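Busden Helpdesk
Ticket: Washer-dryer stops at 11 minutes remaining, drum full of water
Product: Yip 700 washer-dryer
Category: Laundry / drainage
Status: Resolved
Opened by: Birthe Hallgrímsson
Site: Stenonance, first-floor flat

Fault as reported

Machine stops on the cotton cycle with 11 minutes left on the display. Drum does not turn. Water remains up to the lower edge of the door glass. Door stays locked. Code E14 shows after a delay, then the display goes back to the time remaining. Switching off at the wall and on again clears the code but the machine stops at the same point on the next run.

First seen in June, on a mixed load. Since then on every load containing denim or towels. Small loads of shirts finish normally. The tenant has been draining the drum through the filter hose into a baking tray.

Checks already done by tenant before opening ticket

- Filter removed and rinsed. One hair grip and some grey fluff found.
- Tap fully open.
- Different programme tried (synthetics, 40 degrees). Same result with jeans, no fault with shirts.
- Different detergent tried. No change.

Helpdesk reply 1

E14 on this model is a drain timeout. The pump runs, the water level does not fall far enough in the time allowed, and the control board halts the programme before the spin. It does not by itself mean the pump has failed. Please carry out the following and report back on each point.

1. Run the drain-only programme with an empty drum and time it from the moment the pump starts until the sound changes.

2. Check the height of the drain hose where it enters the standpipe. It should be between 60 and 90 cm from the floor.

3. Pull the machine forward and look for a kink or flattened section in the hose.

4. Repeat the failing wash with one pair of jeans only. Use a pair that has already been washed several times, so that loose dye and lint from new cloth do not affect the result. Weigh the jeans dry if you have a kitchen scale.
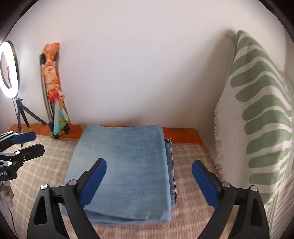 5. If the single-item wash finishes, add a second heavy item and repeat. Stop when the fault returns and note the load.

6. Do not use the drying function during these tests.

Tenant reply 1

Results in the same order.

1. Empty drain took 28 seconds, then a gurgling sound.
2. Hose enters the standpipe at 74 cm.
3. No kink. The hose is pressed against the skirting board but keeps its shape.
4. One pair of jeans, dry weight 700 g. Cycle finished. The spin was late to start and the jeans came out wetter than they used to.
5. Jeans plus one bath towel. Stopped at 11 minutes, E14.
6. Understood.

I should add that the kitchen sink has been slow. The standpipe and the sink go into the same waste pipe under the worktop. I had not connected the two things.

Helpdesk reply 2

The sink is relevant. An empty drum holds little water, so a partly blocked waste pipe can still take it. Denim and towelling hold a great deal more and release it gradually during the interim spins. The pump then has to push against a standpipe that is already full, and the timer runs out.

Please run the sink tap fully open for one minute and watch the top of the standpipe. If water rises in it, the restriction is downstream of both. If it does not, remove the trap at the base of the standpipe with a bucket underneath and inspect it.

Please also bear in mind that lifting a soaked load out by hand is heavy work. Leave the drum to drain through the filter hose first, and keep the machine switched off at the wall while you do it.

Tenant reply 2

Tap run for one minute. Water rose in the standpipe to just below the top. It took several minutes to go down.

Visit note, Bisbridge Drainage

Attended at 14:00. Waste pipe opened at the elbow behind the base unit. Section past the elbow mostly closed with grease and lint, with a short length of pipe running slightly uphill. Cleared with a hand auger, flushed with hot water. Uphill section refitted with one extra clip to give a fall towards the stack. Machine not touched.

Retest

- Empty drain: 11 seconds.
- Jeans plus one bath towel: finished, no code.
- Full cotton load, three pairs of jeans and two towels: finished, no code.
- Drying function after full load: finished, no code.

Closing note

Cause: restricted shared waste pipe. Pump and pressure sensor not replaced. Tenant asked to rinse the filter monthly and to keep cooking fat out of the sink. Replacement pump that had been reserved returned to stock. Ticket can be reopened within 28 days if E14 returns.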